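4.3 Recording laundry episodes (two arm kit)

Applies to Droltgate kits running the Evex recorder. If you've only got the one arm, skip to 4.5.

Before you start
Arms homed, both wrist cameras streaming, foot pedal plugged in. Leader handles within reach. Check free space on the Plustov drive, a full session eats more than you'd think.

1. Pick the task card. Read it out loud, then type the instruction exactly as it's on the card. No extra words, no full stop.

2. Lay out the garments. Sofa, bed or table, whatever the card calls for. Drop them, don't arrange them. Neat starts make a policy that only copes with neat starts.

3. Check both wrist views. Fingertips visible, garment in view from at least one side. If the picture is grey mush, wipe the lens and wait a few seconds for exposure.

4. Open both grippers fully and hold still. Count to two.

5. Press pedal once. Short beep = recording. Long beep = dropped stream, go back to step 3.

6. Do the task at normal speed. One attempt per episode. If a grasp slips, recover and carry on, recoveries are usefull. If you freeze up to think, bin it.

7. Finish, open the grippers, back off, pedal again.

8. Label straight away: success, partial or fail. Don't leave it till after lunch.

CAUTION: Keep hands out of the workspace while the pedal light is green. The arms will not stop for you.

CAUTION: Drawstrings and loose threads catch in the finger slots. Stop the arms before you pull anything free.

Note on length. Most folding episodes land at roughly 30 seconds. Much longer and you're probably fiddling.

Note on variety. Change the garment or the surface every 8 episodes. Colour too if you can. The Sinaga starter set has 3,865 episodes and we still see trouble with waistbands, so get plenty of those, both ends of the garment, inside out as well.

Wrist view with shorts on the sofa, first gripper open, second arm coming in from the right: 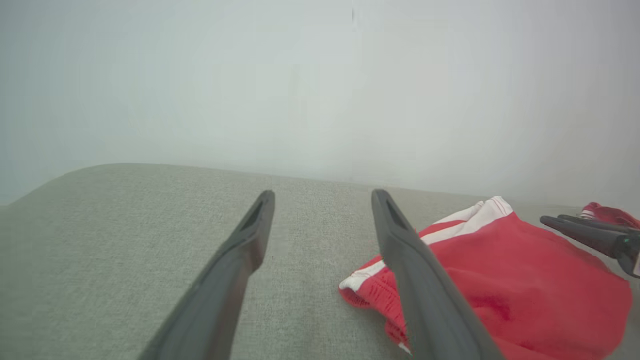
One operator wrote back on the May draft that the two second hold in step 4 felt like wasted time, and that after a long run of shorts and towels she had stopped doing it, then found the trimmer was cutting the front off her episodes and had to redo the lot. She'd like the recorder to refuse to start if the arms are moving. Fair. It's on the list for the next Evex release, until then hold still.

9. End of session: run Check, then Upload. Leave the drive plugged in untill the bar clears.

10. Error 231 during Check means the left and right timestamps don't line up. Don't delete. Move the episode to the "sync" folder and restart both camera services.

Park the arms before powering down. See 4.4 for re-labelling.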